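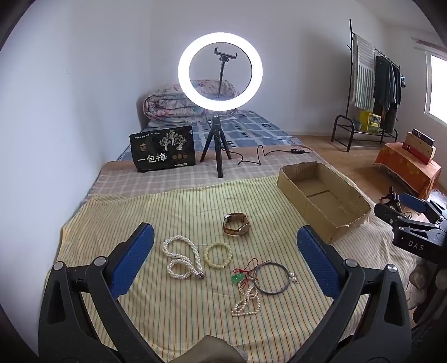 Figure 1. Test set B on the striped sheet, before packing. The open box is at right.

3.2 Materials and layout

Test set B consists of small personal accessories of the kind kept in a bedroom drawer. It includes a wristwatch with a brown leather strap, a white pearl necklace, a bracelet of pale cream beads, a thin dark wire bangle with two small pearl pendants, a green jade pendant on red string, and a short strand of white pearls. The container is a cardboard box without a lid.

The bed was used as the work surface. A desk was tried first and rejected, as beads rolled off it whenever a strand was lifted by one end. The mattress holds a strand in place but sinks under the hand, which tilts the box slightly toward the person packing. The yellow sheet marks the work area. Nothing outside it was handled during a trial.

Light came from a ring light on a short tripod, standing on the bed. Its position was kept the same for all trials in this set. Pearls and pale beads show poorly against a pale sheet in daylight from one side, and the lamp reduced this problem without removing it.

3.3 Procedure

Each trial began with all items on the sheet and ended when the last one was in the box. Two orders were compared. In the "loose first" order, the strung items went in before the watch. In the "firm first" order, the watch and the bangle went in first and the strung items were laid on top. Each order was run 18 times. A trial was stopped at 60 seconds and recorded as incomplete if any item remained on the sheet.

After each trial the box was emptied by hand, one item at a time, and tangles were recorded. A tangle was defined as two items that could not be lifted separately without using a second hand. The jade pendant and the short strand were allowed to touch at the start, as they would in a drawer. They were scored only if they were still joined after unpacking.

3.4 Notes on the results

Firm first produced fewer tangles. The most common pair was the red string and the bangle, in both orders. The string slides under the wire and catches on the pendants. Closing the necklace clasp before packing made the necklace easier to lift but had no clear effect on tangling.

Times are not compared with those for set A (folded clothing, section 3.1), which used the larger Onow box. Raw times are in Appendix 2, under the project name Burnament.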